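Tretcombe School of Interior Care
Course 557: Household Textiles and Storage
Handout 2 — Sorting small goods on a soft surface

Issued April 27, 2026. Replaces the May handout from last year.

Scope

This handout covers the clearing of mixed small items in a bedroom before the bed is stripped. It does not cover clothing (see the Leckie folding sheet) or the filling of Storen drawer units.

1. Surface

A made bed gives a large sorting area at a workable height. Its weakness is slope. Heavy items sink and light items roll toward them, so groups set close together will merge. Leave a hand's width between groups. Push blankets and loose fabric to the far end before starting.

A patterned sheet makes small parts harder to find. On wide stripes, work along one band at a time and finish it before moving to the next.

2. Classes of item

Sort by material first and by owner second. The course uses these classes:

S — soft toys and fabric pieces
F — foam and sponge
R — rigid items: boxes, blocks, hard toys
U — unknown, to be decided at the end

Foam and sponge are kept apart from soft toys. Both compress, but foam marks easily along its edges and does not go in the wash bag. Class R is packed at the bottom of any shared box.

3. Order of removal

3.1 Take class F first. Hold a block by its two opposite narrow edges and lift it straight up. Check the lower edge for scuffing and gray marks before it is put away.

Fig. 1. White foam block held upright by its side edges over a striped sheet. Plush toys, a yellow sponge and a wooden block remain to be sorted.
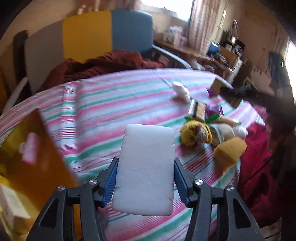

3.2 Take class R next. Look behind each box, where smaller items are easily missed.

3.3 Take class S last. Shake out each toy over the sheet.

3.4 Strip the bed from the head end and fold the sheet inward, so that crumbs and loose parts stay inside.

4. Recording

Enter the totals per class on form 978. Class U should be empty when the form is handed in.

Reading: Velotholm storage manual, page 67.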